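About Us

Home / About / Our people / Courses / Hire / Contact

Drellberg Community Workshop. Repairs, classes, tool loans, a kettle that is nearly always on. Been at it since 2000, same side of the river, three different sheds.

Who we are

Started as a sewing circle with one bench for toasters. Then bikes. Then chairs, lots of chairs. Somewhere in there the council gave us the old bus depot on Draller Street and we filled it in a month, which tells you something about our storage habits.

We're a not-for-profit. Members own it, members vote at the AGM in December, members get a say on things like opening hours and whether the radio stays. (It stays.) 449 members at last renewal, up a fair bit on the year before, mostly from the new estates out past the oval.

You don't need to be a member to drop something off. You do need to be one to borrow tools.

What we do

Fix-it bench. Lamps, fans, vacuum cleaners, radios, zips, hems, wobbly tables. Bring it clean please. Bring the power cord too, you'd be suprised how many people leave it at home.

Bikes. Flat tyres and brake cables while you wait. Anything bigger gets a tag and goes on the rack. Kids' bikes swapped up a size for a gold coin if we've got one in.

Sewing room. Four domestic machines, one heavy one for canvas and denim. Off-cuts bin is free, help yourself, leave the good shears where they are.

Furniture. Regluing, cane, webbing, a bit of upholstery. No spray painting on site any more, the neighbours were very patient about it for a long time.

Computers. Old desktops and laptops, cleaned up, wiped and passed on to families and students who need one. Wiping comes first, always, and you get a slip to say it was done. If you want photos off it, do that before you come in.

Tool library. 908 items on the shelf list including ladders, hedge trimmers, a tile cutter and two cement mixers. One week loans, one renewal, more if there's no one waiting.

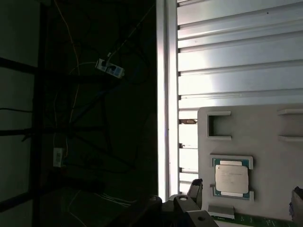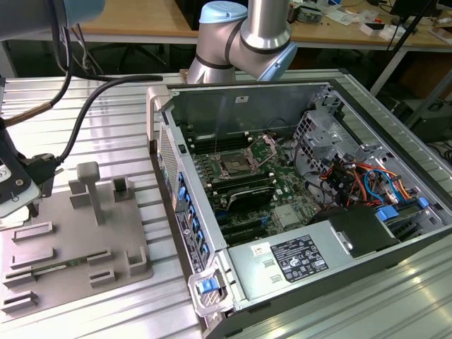
Computers: a processor in its grey holder (first photo) and an open desktop case on the metal bench (second).

Classes

Run in blocks of six weeks, evenings from 6.30 pm, plus short ones in the school holidays. On the list at the moment:

Basic hand tools
Darning and patching
Bike care for beginners
Sharpening (knives, chisels, secateurs)
Know your own computer
Chair caning, waitlist only sorry

$96 a block for members, materials included except timber. Concession half price. If money's the problem have a word at the desk, quietly, we keep a few spots aside every term and would rather they were used.

Ages 14 and up unless it says otherwise. Under 16s need an adult in the building. Doesn't have to be in the room.

The Lương kitchen

Named for the family who ran the bakery next door and left us their ovens and the big steel table when they closed up. Soup at lunchtime, pay what you like. Also where the jam gets made when the plums come on. Can be hired for preserving days, ask early, January and Febuary book out fast.

The building

Level entry off the rear laneway. Front has two steps and a stiff door, use the back if you've got a pram or a sewing machine under your arm. Accessible toilet beside the tool library. Roof was redone last winter so the buckets are gone at last. Heating is patchy, wear a jumper.

Parking out the back for drop-offs, ten minutes. Otherwise the street. The Ellico Road bus stops on the corner.

What we can't take

Microwaves
Anything gas
Fridges, air con
Mattresses
Tube televisions
Baby car seats, any age, any condition
Paint

Please don't leave things at the gate after hours. Rain gets to them, then it's a tip fee, and the tip fee comes out of the class money.

How it's paid for

Memberships, class fees, kitchen hire, the Ellico Road op shop (ours, go and have a look, good coats). A small grant from council towards the rent. The soup tin pays for the soup, mostly. Annual report is at the desk in a blue folder, or email and we'll send it.

Getting involved

Come to a sign-up night, first one of each month, 5.30 pm. Short tour, safety talk, forms. Wear closed shoes. We're shortest on people for the front desk and the sewing room right now, and anybody who can sharpen a handsaw properly would be made very welcome.

Lost property is kept till the end of term, then it goes to the op shop. There are five single gloves there at present and a good thermos.

Depot, 12 Draller Street. Phone goes to the desk, leave a message if we're on the machines.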